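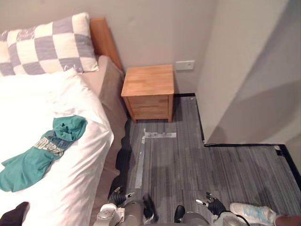
## Kann ein Roboter inzwischen mein Bett machen?

In einem Zimmer, das er kennt, mit einer Decke, die er kennt, und mit jemandem daneben, der im Zweifel auf Stopp drückt: manchmal. In Ihrem Schlafzimmer, am Dienstagmorgen, während Sie unter der Dusche stehen: nein. Zwischen diesen beiden Antworten liegt ungefähr alles, womit unsere Branche ihr Geld verbrennt.

## Wer beantwortet hier eigentlich die Fragen?

Die Redaktion von Helmy, einem kleinen Informationsdienst für Leute, die überlegen, ob sie für Haushalt, Pension oder Werkstatt eine Maschine anschaffen sollen. Die technischen Teile stammen von Narendra Kandpal, die ungeduldigen von Vivek Kushwaha. Wir verkaufen keine Roboter. Wir haben einmal einen gekauft und sind seither vorsichtig.

## Warum ist ausgerechnet Wäsche so schwierig?

Eine Kiste hat sechs Seiten, und morgen hat sie immer noch sechs. Ein T-Shirt, das verdreht auf der Bettdecke liegt, hat irgendeine Form, und sobald man daran zieht, hat es eine andere. Die Maschine muss erraten, wo der Kragen ist, welcher Ärmel unter welchem steckt und ob der Aufdruck nach innen oder nach außen zeigt. Dazu liegt weicher Stoff auf weichem Stoff. Wer das Hemd greifen will, erwischt gern einen Zipfel vom Bettbezug und räumt dann beides auf.

Menschen lösen das nebenbei und schlecht gelaunt. Diese Kombination hat bisher noch niemand programmiert.

## Was klappt denn schon halbwegs?

- Staubsaugen auf freiem Boden. Das Wort »frei« trägt hier die Hauptlast.
- Feste Gegenstände von A nach B stellen, sofern A und B bekannt sind.
- Einzelne Handtücher falten, gleiche Größe, gut beleuchtet, ohne Eile.
- Schubladen öffnen, wenn sie einen Griff haben. Grifflose Fronten sehen im Möbelhaus elegant aus und sind für zwei Metallfinger eine Zumutung.

Kopfkissen aufschütteln geht ebenfalls. Über das Ergebnis gehen die Meinungen auseinander.

## Wie lange dauert so etwas?

Bei unserem Versuch mit dem System von Tratidance brauchte die Maschine 27 Minuten, um ein Hemd vom Bett zu nehmen, es zu falten und auf einem Nachttisch abzulegen. Omprakash Nautiyal hat dasselbe von Hand gemacht und dabei telefoniert. Seine Zeit haben wir nicht gestoppt, das wäre uns kleinlich vorgekommen.

Man muss fairerweise sagen: Das Hemd war am Ende gefaltet. Ein Jahr zuvor wäre es am Ende weg gewesen.

## In den Werbefilmen geht das aber schneller.

Achten Sie auf die kleine Zahl in der Ecke. Steht dort »8x«, dann läuft der Film achtmal so schnell wie das Leben. Steht dort nichts, fragen Sie nach. Fragen Sie auch, ob jemand die Arme ferngesteuert hat. Das ist nichts Ehrenrühriges, so lernen viele dieser Systeme überhaupt erst, aber Sie möchten vor der Überweisung wissen, ob der Mensch im Lieferumfang enthalten ist.

## Und in der Werkstatt?

Da sieht es deutlich besser aus, weil sich dort die Umgebung nach der Maschine richtet. Brijesh Srivastava betreut eine Linie bei Farkovau, an der ein Arm pro Schicht 600 Blechteile aus einer Vorrichtung nimmt und in die nächste legt. Immer dasselbe Teil, immer dieselbe Stelle, immer dasselbe Licht. Als im Februar ein Lieferant die Schutzfolie wechselte und die Teile auf einmal glänzten, stand der Arm zwei Tage still.

Das Aufräumen rund um die Zelle macht übrigens weiterhin ein Kollege mit Besen.

## Was kostet der Spaß?

Das Angebot von Zelleo, das uns vorliegt, nennt 2088 Euro im Monat zur Miete, dazu 3114 Euro einmalig für die Einrichtung. Darin enthalten sind Aufbau, Schulung und ein Raum, der »nach Vorgabe vorbereitet« sein muss. Die Vorgabe umfasst elf Seiten. Wer sie erfüllt, hat sein Zimmer bereits aufgeräumt.

## Muss ich meine Wohnung umbauen?

Umbauen vielleicht nicht, aber ausräumen. Schmale Nischen zwischen Bett und Wand sind heikel, niedrige Möbel ebenso, und lose Kabel mag keine Maschine. Markierungen aus Klebeband auf dem Boden helfen bei vielen Geräten, die Position wiederzufinden. Ob sie der Ehe helfen, müssen Sie selbst beurteilen.

## Lohnt sich das Warten?

Kuo-hua Hsueh, der bei uns die Leserpost bearbeitet, antwortet auf diese Frage stets, man solle warten, aber in der Zwischenzeit bitte die Wäsche machen. Für Betriebe mit immer gleichen Handgriffen lohnt sich eine Beratung schon jetzt. Für Privathaushalte empfehlen wir einen größeren Wäschekorb.

## Meine Frage fehlt hier. Wohin damit?

Schicken Sie sie über das Kontaktformular. Wir antworten von Hand, meist innerhalb einer Woche.

*Stand: 22.1.23*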